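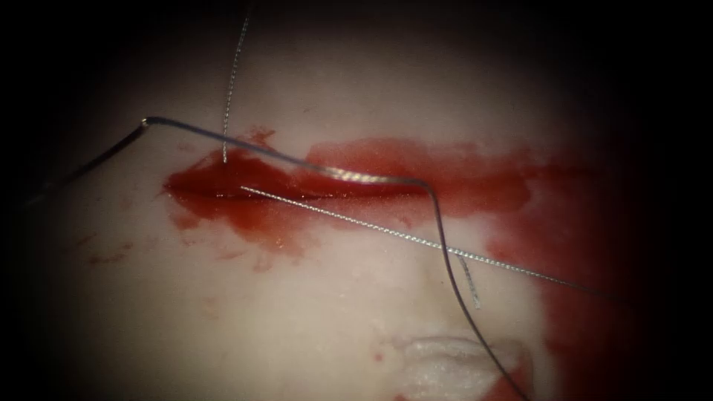 Decisions about surgical automation are too often framed as questions of hardware. Procurement documents compare arms, joints and payloads, and public discussion follows their lead. The harder questions sit in the software that interprets the field of view and decides what the machine may do next. A suturing system must separate a dark curved wire from two finer braided ones where they cross over a bleeding incision, and it must do so while blood covers part of the surface and the light fades to near black at the corners. Each of these conditions is ordinary in surgery. Each is also a reason for a perception module to report something false with great confidence.

It is the position of this office that perception software intended for surgical use should be required to state what it does not know. At present, most systems under review at the Tornermont laboratories return a single answer for every image: a needle position, a thread path, a tissue boundary. The planner receives that answer as fact. If the thread has been confused with a bright highlight along a wound edge, the planner has no means of learning so, and the controller will carry out a well-formed motion toward the wrong place.

The Herath software, developed at our Wiltville site, was built on the same pattern in its first release. In the internal review that closed last December, 656 recorded suturing sequences were passed through the full chain of perception, planning and control. In 107 of them, the estimated thread path jumped from one strand to another at a crossing point. The planner accepted the new path in every case. Its own checks were satisfied, for they tested only whether a motion was smooth and within reach.

The second release takes a different approach. Where strands overlap, the module now keeps up to four candidate paths and passes all of them forward, each with a score. The planner may proceed only when the candidates agree on the next motion. When they do not, it must hold position and request either a new view or a decision from the surgeon. This has made the system slower, and some of our colleagues regard the added pauses as a step back. Their concern deserves a fair hearing. A pause during suturing has a clinical cost, and a surgeon who is asked to confirm too often will begin to confirm without looking.

We nevertheless consider the trade to be sound. A pause can be measured, logged and reduced by later work. A silent error in strand identity leaves little trace in the record, and it may be noticed only when tension is applied to the wrong thread. Tharindu Sarkar, who led the review, has argued that the logging tools should change at the same time as the planner, so that rejected candidates are stored beside the accepted one. We agree. Without them, an engineer who replays a sequence sees the choice the software made and none of the doubt that came before it.

Two further matters remain open. The first is the use of simulated images in testing. Simulated blood tends to spread in even layers with clear edges, and simulated thread rarely frays, so results obtained on such material should be reported apart from results on recorded tissue – a practice the Wultholm test program has not yet adopted. The second is the threshold at which the planner must hold. It is currently set by the development team. We believe it should be set jointly with the surgeons who will work under it, recorded with each release, and reopened for discussion whenever the perception module is retrained.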